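Articles > Building Surfaces > Section 5

5. Cleaning of grout in shared kitchens

The survey covered 129 kitchens in the district of Laizer, visited in November. In each kitchen we asked who cleans the wall and how often. Most households wash the tiles every week, but the grout lines receive attention only 2 times per year.

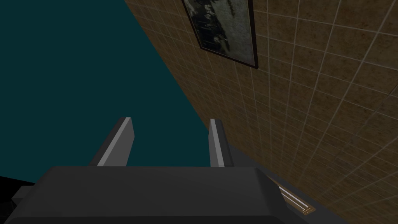

Figure 5. Brown tiled wall with pale grout lines, rendered view.

The product used most often was Elum, a mild soap sold in the local shops. Older tenants prefer vinegar — a habit which the landlords do not like, as it can weaken the cement. We could not compare the costs, as many tenants did not keep the receipts.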